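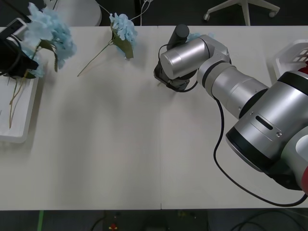 Wiltden, 28 de julho de 2021

Figura 1. Bancada de trabalho com os dois braços, as hortênsias artificiais, a bandeja branca e o cesto plástico.

3. Quanto custa montar a bancada

Vou começar esta seção confessando uma coisa: quando eu e a Lorna Leckie sentamos para fazer o orçamento, a nossa planilha tinha uma linha para cada braço, uma para as garras e mais nada. Nada mesmo! Quem já comprou equipamento para laboratório deve estar rindo. A Figura 1 mostra a bancada com os dois braços e as hortênsias azul-claras que usamos na tarefa de manipulação de hastes, e quase tudo o que aparece ali além dos braços entrou na conta depois (inclusive a mesa, que é feita de dois painéis lado a lado e que eu tinha deixado, com muito otimismo, na categoria "a gente arruma").

3.1 O que ficou fora da primeira planilha

Pedimos cotação a dois fornecedores, Sillness e Lavoie. A Sillness mandou um preço fechado, com frete e instalação, e a Lavoie mandou item por item, o que deu um trabalho danado para comparar mas nos ensinou muito mais. Foi lendo a lista da Lavoie que o Brock Leclerc perguntou pelos cabos. Pois é, os cabos. Na figura dá para ver um cabo preto que sai da garra, acompanha o antebraço e depois faz uma curva comprida sobre a mesa até voltar à base. Esse trecho precisa de folga, a folga precisa de prendedores, e prendedor decente custa mais do que eu imaginava. Acabamos reservando 1000 euros só para cabos, fixação e peças de reposição das garras, e eu reservaria de novo.

As flores foram a parte divertida. Compramos 3873 hastes artificiais do lote Givovia, o que parece um exagero (a Lorna achou, e disse isso em voz alta na reunião), só que a compra era para todo o período do projeto e para os 11 conjuntos de ensaio previstos. As hortênsias têm a cabeça volumosa e a haste fina, uma combinação ótima para o que queremos estudar e péssima para a vida útil do material, porque pétala de tecido desfia e haste dobra. No nosso plano, flor é consumível, tratada como luva ou fita adesiva. Quem põe flor artificial como material permanente vai ter uma conversa desagradável com o setor de compras, e falo por experiência.

3.2 Espaço também é orçamento

A bandeja, onde ficam as hastes, e o cesto branco saíram quase de graça, mas ocupam tampo. Com um braço entrando pela esquerda e o outro pela direita, sobra menos mesa do que o desenho em escala prometia! O Brock queria um tampo maior, eu queria gastar o dinheiro em uma garra reserva, e discutimos isso por quase oito semanas. Ganhou a garra. Se eu fosse refazer o plano hoje, mediria primeiro a região que os dois braços alcançam com a flor presa, com pétalas, folhas e tudo, e só depois escolheria a mesa.

3.3 Cronograma de desembolso

Dividimos o pagamento em duas parcelas: a primeira na encomenda dos braços e a segunda em agosto, depois do teste de aceitação. Sugiro muito esse arranjo a quem estiver negociando agora. A Lavoie aceitou sem reclamar, a Sillness pediu um acréscimo, e essa diferença pesou na escolha final tanto quanto o preço das máquinas. O contrato de manutenção ficou em uma rubrica separada, renovada a cada ano, e os valores que adotamos para ela estão discutidos na seção seguinte, junto com as horas de técnico.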